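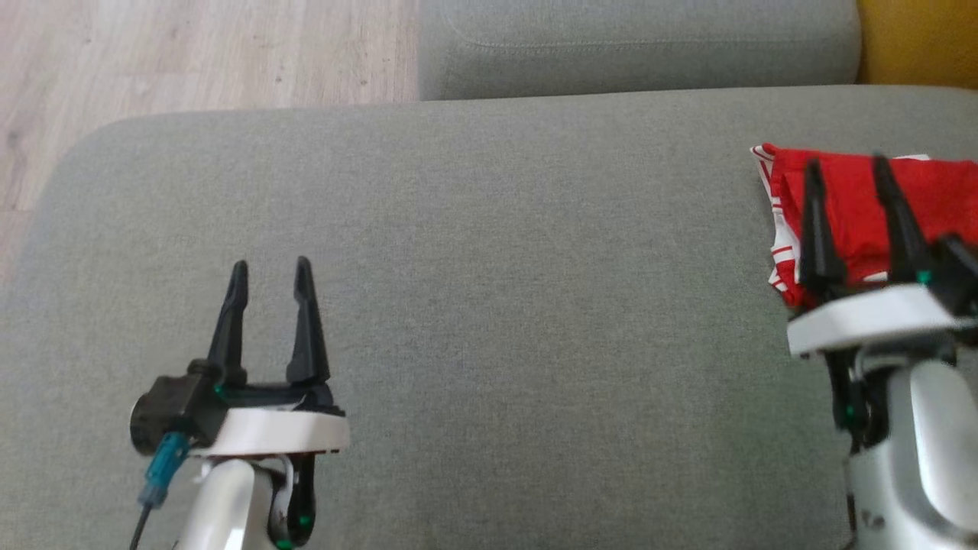 **Vorkley Spring Walker Daypack**
by Ososano

If you've ever hiked up a canyon to see a spring, you know the day has two halves. There's the walk in, which is all dust and switchbacks and wondering whether you brought enough water, and then there's the last stretch, where the trail turns to wet rock and moss and everything you own gets a little damp. We made the Vorkley for both halves. It's a simple, roomy daypack for people who like to walk to water, sit beside it for a good long while, and walk home again before supper.

We've been making packs at Ososano for long enough to have gotten plenty wrong, and the Vorkley is the pack that came out of all those letters you sent us. Many of you told us you didn't want a mountaineering pack with straps hanging off every corner. You wanted somewhere to put lunch, a sweater, a pair of dry socks, and maybe a field guide, and you wanted to be able to find all of it without emptying the whole bag onto a rock. We listened (it took us a while, and we're grateful for your patience!).

## What it's like to carry

The main compartment opens wide from the top with a rolled closure, so you can see right down to the bottom. Roll it down three turns and clip it, and splashes and drizzle stay out. Please don't take that as an invitation to drop it in the creek. The fabric is coated and the bottom panel is doubled, but the side seams are stitched and taped the ordinary way, and a pack that goes for a swim will let some water in sooner or later.

The back panel is a piece of firm foam with a channel down the middle for air. It's removable, and that was a late idea we've become very fond of. Slide it out when you get to the spring and you have a dry seat for sitting on cold stone. The first version of it folded in half and squeaked with every step, so we went to a single flat piece, and it's been quiet ever since.

The shoulder straps are wide and softly padded, and the hip belt is plain webbing that tucks away behind the back panel if you'd rather not use it. For short walks most people won't. For anything longer, or if you're the one who always ends up carrying everybody's jackets, do up the belt and let your hips take some of the load.

## The wet pocket

This is our favorite part, so forgive us if we go on about it. Across the front is a tall mesh pocket we call the Coltus pocket, with a drain at the bottom and a flap that snaps shut. It's meant for water shoes, wet socks, a swimsuit, or the towel you used to dry off the dog. Everything in it sits outside the coated fabric, so your sandwiches stay separate from your socks, as they should.

The mesh is a tight weave. We tried a more open one, and it dried faster, but it snagged on every willow and wild rose along the trail, and after a season of that it looked terrible. The tighter weave takes a bit longer to dry out at home. Hang the pack upside down with the flap open and leave it overnight somewhere with moving air.

## Details

- **Capacity:** up to 22 liters with the top rolled down
- **Closure:** roll top with a side-release buckle
- **Pockets:** main compartment, front wet pocket, 2 stretch side pockets for bottles, small zippered inside pocket with a key clip
- **Back panel:** removable foam, doubles as a seat
- **Hip belt:** webbing, stows away
- **Colors:** Moss, Slate, Canyon Clay
- **Price:** $158

The matching Pelletier rain cover is sold separately. It fits over the pack with the wet pocket full and stuffs into its own little pouch. You won't need it for a summer afternoon, but for a walk in May, when the snow is still coming off the high slopes and the weather changes its mind every hour, we'd pack one.

## Choosing a size

The Vorkley comes in Regular and Short. The only difference is the length of the back panel and where the shoulder straps attach, and both sizes hold the same amount. If you're between sizes, try the Short first. A pack that rides a little high is easier to live with than one that bumps against your backside all the way down the hill.

## Looking after it

Wipe mud off with a damp sponge once it has dried. For anything worse, take out the foam, fill a tub with cool water and a small squirt of mild soap, and wash it by hand. Rinse it twice. Please keep it out of the washing machine and the dryer, both of which are hard on the coating. Sand and grit like to settle in the drain of the wet pocket, so turn that pocket inside out now and then and give it a good shake.

Buckles do get stepped on. The ones on the Vorkley are attached with a split bar, so you can swap in a new one with your fingers, no sewing needed. A spare comes tucked in the inside pocket with every pack.

## Shipping and returns

Moss and Slate are in stock and ship from our workshop. Orders placed before noon usually go out the same afternoon. Canyon Clay is made in smaller runs and may take a couple of weeks longer, and we'll write to you if it does.

If you take your Vorkley out and it isn't right for you, send it back within one season, trail dust and all, and we'll refund the price of the pack. We only ask that you let it dry before you box it up. Packs that come back in decent shape are cleaned, mended where they need it, and sold on our Second Walk page for $116, so have a look there too if you don't mind a scuff or a faded strap.

Questions about fit, repairs, or colors can go to the workshop through the contact form, and we're always glad to hear where you've been walking.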